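Two arms, one poker table, no patience

Open day at Nondatance, 22nd May. Got there late, parking full, coffee gone. Most people were crowded round the Kun stand for the welding demo, so I went to the back hall, where Tamás Bárány was getting a pair of white arms through what he calls the card table job.

Sounds like a party trick. It's a handling test, really. Chips are thin and they slide. Cards are worse – flat on felt, no edge to grab. Skallton makes the software, Folent did the wiring, and the two firms have been argueing about grip force since November.

Green Hold'em mat, open case of chips, an arm on each side. The mat runs out over the front rail, which Bárány says he keeps meaning to trim. He hasn't.

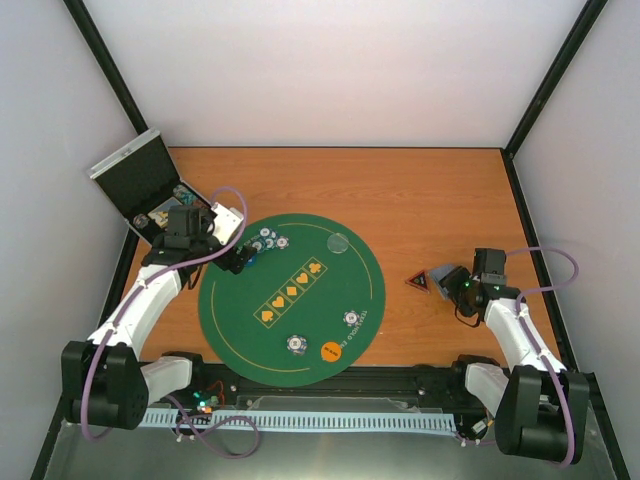
I asked how long it took to get this far. Around 929 practice runs, he said, and the early ones were mostly chips on the floor. The rule for the day was simple: 3 tries per card, then a person steps in. He stepped in twice while I was there. Didn't seem bothered.

What I liked was the waiting. Arm goes in, stops, thinks about it. A kid next to me kept yelling "fold!" and got a decent laugh from the back row. The right arm had the harder side of the table, reaching in for a card lying face down on the mat, and the crowd went quiet for that.
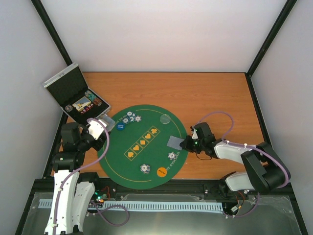
Nondatance Small Parts Handling Team

Bárány wants the next version dealing a full hand by the fall. Chips first, then cards, then both arms at once without bumping elbows. Not for casinos, he said, before I could ask. The real customers pack flat things – labels, gaskets, thin plastic lids – and they wont sit through a slide show.

Demos ran 8 minutes each, with a break to put everything back. I stayed for 2 and missed the welding completely.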